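TONDUDSTEAD, Apr 3, 2022 - Malevico says its new sorting layout will save packers 200 steps a shift. So far the layout is blue tape.
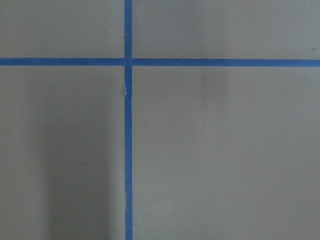

Blue tape crossing on a gray surface at Malevico.

The firm put the cost at $2,449, which seems steep for lines laid down in February. It hasn't said who measured the steps, or how.

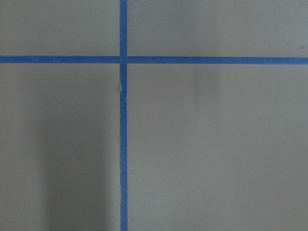 Two strips overlap where the lines meet.

A mug sits in one of the squares on the cardboard-covered table, and Malevico calls the grid "ready for daily use."
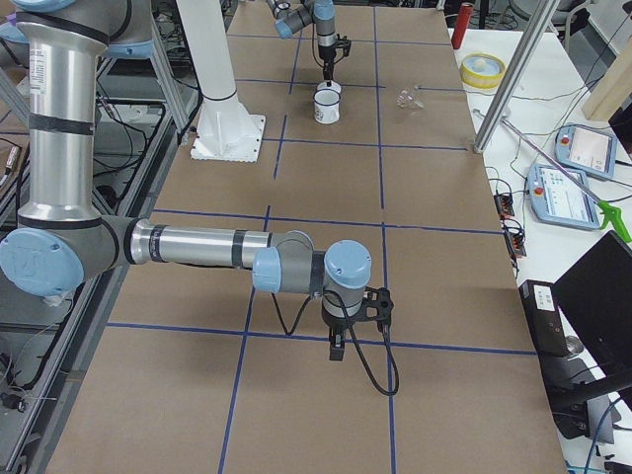
Toma, a rival, dropped a similar plan after 4 months. Malevico expects results by summer but would not name a target.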